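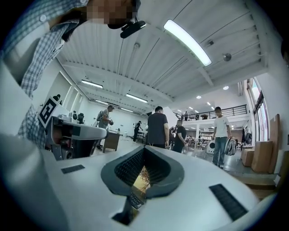

Six weeks is too short to learn to program an arm and too long to spend only reading about one, according to Iestyn Phillips, and that was how he put the case for hand-held grippers to the Robles robotics club in February 2024. The club took him up on it. Members now record tasks by doing them with a gripper in the hand, and the recordings are used to train the arm later in the term.

The club has 21 members this term, working in pairs and threes. Each group picks one household task and has to hand in 30 clean recordings of it. So far the tasks are folding a dish towel, stacking cups, sorting pens and closing a zipper. The zipper group has asked for more time.

Itziar Valcárcel is keeping the shared log. As of the last meeting it held 108 recordings, counting the ones that will have to be done over. The usual fault is moving too fast at the start. Please wait for the start signal, then pick up the object at a normal pace. Write the task name and your initials in the log before you begin the next one.

Calibration comes first at every meeting, so groups that arrive late will go to the end of the line. Charge the grippers before you leave and put them back on the shelf with the jaws closed.

Rodrigo Quintana will run the first training session on the arm next month. Groups that want their task included should tell him by the end of February.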